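Progress report to the Fovitz Fund
Project: Clernard House, linen and clothing room
Reporting period: second half of the grant year

1. Purpose of this report

With this report we inform the Fund about the work done at Clernard House since our last letter. Clernard House gives short stays to families who have a relative in the hospital and who live too far away to travel each day. The grant pays for bed linen, for storage, and for the hours of two part-time workers who prepare the rooms and take care of the clothing that is given to guests. The grant doesn't pay for the building or for meals, and these subjects are left out of the report.

We write in the same order as in the application, so that the Fund can compare the two texts easily. Where we did something different from the plan, we say it in the same section.

2. What was planned

The application named four activities: to replace the old sheets, to set up a clothing shelf for guests who arrive without luggage, to write down one way of preparing a room, and to lower the quantity of linen that goes out to the external laundry. The first two are finished. The third is finished on paper but not yet used in every room. The fourth is late, and we explain this in section 6.

3. Linen

All beds in use now have white sheets of one type. Before the grant we had many colors and at least three sizes, and a worker could lose a good part of the morning looking for a sheet that fits. We chose white after some discussion. One opinion in the team was that white shows every stain. This is true, but a stain that is seen can be treated, and white sheets can all be washed together at the same temperature.

The pillows we didn't replace. Most of them were still good, and the guests like that the rooms don't look all the same. We bought only new inner covers, with zippers, from the supplier Olow. The first delivery came with the wrong length and was exchanged without cost to us, but it took us time. The second delivery was correct.

The linen budget in the application was 1,981 dollars. We spent 1,876 dollars, including the inner covers and the delivery. The difference of 105 dollars is still in the project account. We would like to use it for mattress protectors and we ask the Fund for its permission in section 8.

4. Clothing for guests

Many families come to us directly from an emergency. They have what they wear and maybe a phone charger. In the application we said we would keep a small stock of simple clothes in common sizes, washed and ready. The stock now exists. It is kept on the shelf in the corridor of the upper floor, sorted by size and not by kind of garment. In the beginning we did it by kind, with all the shirts together and all the trousers together, and the guests had to open everything to find their size. Then the shelf needed to be folded again every evening. Since we changed the order, the shelf stays in good condition for several days.

Donated pieces are washed once before they go to the shelf, also when the donor says they are clean. Pieces with missing buttons go in a separate bag. We had hoped that the bag would be emptied every month, but at this moment it is quite full. A sewing evening was held one time and helped much. We want to hold another one before June.

Children's sizes are the weak point. Donors give us mostly adult clothes, and the small sizes are gone quickly because families take them home, which they are allowed to do. We have asked the second-hand store Leclerc to keep children's clothes aside for us, and the store has agreed to do it for a trial period.

5. One way of preparing a room

The written instruction has two pages and hangs inside the door of the linen closet. It was tested by the two workers and changed three times. The longest part is about folding, which surprised us a little. We learned that the folding takes more time than making the bed, and that each person had learned it differently at home.

In the current version, the bed is made first and the folding is done on top of it. The rooms have no tables large enough for this work, and a tight sheet is a good flat surface. Each piece is opened completely and held at both sides before the first fold, so that the creases fall out and the worker can check for stains and holes. Then it is laid down and folded, and the finished pieces go in a stack at one side of the bed, where they don't disturb the next piece. 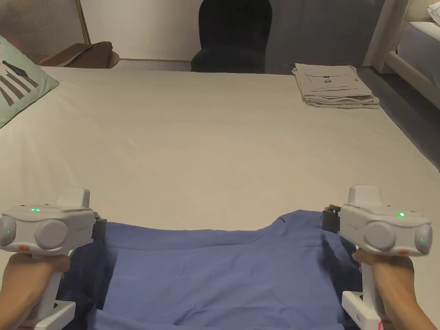

Clernard House, 2nd March

The blue cloth is opened to its width over the white sheet, and the folded light grey clothes lie at the far right of the bed, in the place that the instruction gives them. The striped pillow in mint green is one of those we kept. The dark blue chair at the wall is of the type we would like to have in every room, because a relative often sits up late and the bed is not comfortable for this.

On the upper floor the instruction is followed in all rooms. On the ground floor it isn't yet followed completely. The rooms there are narrower, and one long side of the bed is against the wall, so the worker must reach over the whole mattress to place the stack. We are testing a different order for these rooms, with the stack at the foot of the bed. If it works well, we will add it to the instruction as a second version.

We also corrected a mistake in the instruction. The first version said that the guest clothes should be left on the bed for the arriving family. Some guests thought that the clothes belonged to a previous guest who forgot them, and they brought them down to the reception. The clothes now go back to the shelf, and a small card in the room says where the shelf is.

6. External laundry

This is the activity where we are behind. We planned to wash all guest clothing in the house and to send out only sheets and towels. For this we needed a second washing machine. The machine was delivered, but the connection for the water in the basement was too old and the plumber could not finish the work in one visit. The machine is in use only since a few weeks.

The laundry cost for the period was 1,636 dollars. In the application we had expected a lower sum for the same months. The additional cost was paid from our own funds and not from the grant. In the last invoice we can see a first reduction, but one invoice is too little to say that the goal will be reached.

We also changed the pickup day with the laundry. Before, the bags waited over the weekend and the linen closet was nearly empty on Monday. With the new day the closet is filled again before the weekend, when most arrivals happen.

7. Working hours and training

The two workers used the hours as planned. Each received 5 hours of training, divided over several mornings. The training was given in the rooms and not in the office, with real linen and at the normal working time. Both workers told us that they would have liked more time for the treatment of stains. We agree with them and will include it in the next training.

One of the workers was absent for a longer period for family reasons. During this time the night staff made the beds, and the guest shelf was not kept in order very well. It is now in order again.

8. Next steps and requests

Until June we want to complete the following:

The second version of the instruction for the ground floor rooms.
A second sewing evening for the bag of repairs.
A decision with Leclerc about the children's clothes after the trial.
A comparison of the laundry invoices from before and after the second machine.

We ask the Fund for permission to use the remaining 105 dollars of the linen budget for mattress protectors, also from Olow. We have an offer for them and can send it on request. We don't ask for additional money in this period.

The receipts are attached in the same order as the sections. One receipt, for the shelf brackets, is a copy, and the original is with our bookkeeper. If the Fund wishes to visit the house, mornings are the best time, when the rooms are being prepared and the work can be seen.

With thanks for your support,
The team of Clernard House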